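Schwaiger inspection report, staffing on the wings

marsh_lane
Anyone read the whole thing yet? Schwaiger was built for 617 men and the night shift on one wing had 2 officers. The chaplain's section says group worship was called off for most of December.

Bao_Mac
Read it last night. Staffing is the main problem, but I don't think more hiring fixes it. Half of the new officers leave inside a year.

oldtimer50
Disagree. They leave when they work alone. Andlow got its numbers up and people stayed.

Bao_Mac
Andlow is a third the size and has no remand wing.

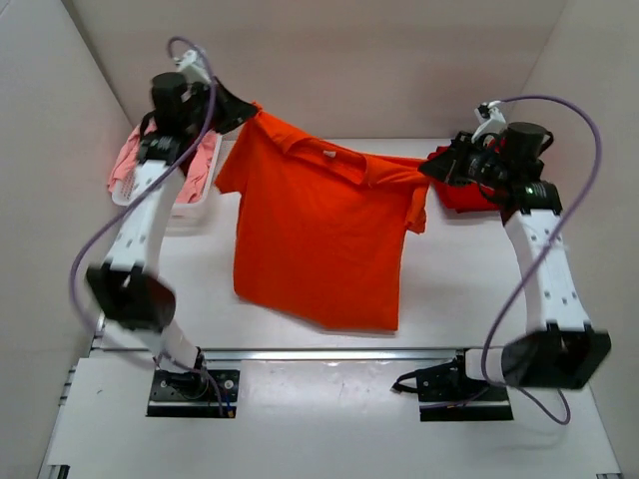

oldtimer50
Size isn't the point. Staff per wing is, and Andlow publishes that every month. Schwaiger doesn't.

duyen.ho
I visit at Schwaiger with our parish group. We had 28 men signed up for the Advent service and it was canceled at 4 p.m. the same day. The officers were decent about it.

marsh_lane
Did you get a new date?

duyen.ho
No. We wrote to the governor and are still waiting.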